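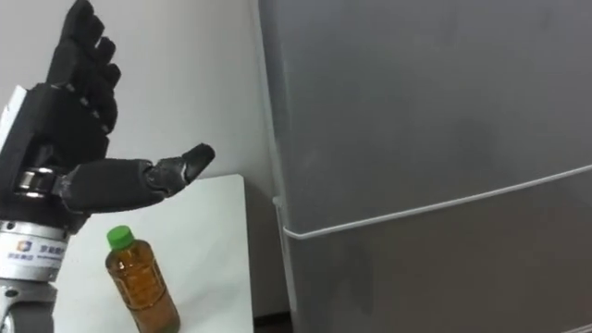

Drorier D7 Hand and Arm: Planning and Ordering Guide for Institutions

October 2021
By the Birkholm Equipment Office
Reading time: 2 minutes

The Drorier D7 is supplied by Birkholm to colleges, care providers and public laboratories that wish to carry out handling work in ordinary rooms, among tables, refrigerators and household goods. The hand has four fingers and a thumb and is fitted to the arm at a wrist ring.

Purchase and lease

The hand may be ordered separately or with the Drulach arm. Buyers who already hold a Drulach arm should quote its serial number, as older wrists require an adapter plate at a price of 2,654 euros. The lease runs for five years and includes one replacement set of finger links. Training for staff is charged separately and should be entered in the first year's budget.

Space and services

The arm requires a fixed base and a standard wall socket. A level table of normal working height is sufficient for most tasks. Where refrigerator doors are to be opened, the full swing of the door must be kept clear, and the position of the base should be agreed before any furniture is ordered.

Running costs

Finger joints are to be inspected every seven months. Inspection is carried out at our Vídalín workshop, and the hand is returned by insured carrier. Customers who cannot be without a hand during this period may reserve a loan unit. More than 69 institutions now hold a service agreement with us.

Quotations remain valid until the end of the financial quarter in which they are issued. Orders must be accompanied by a signed site form.

Contact the Equipment Office | © Birkholm 2021 | Back to top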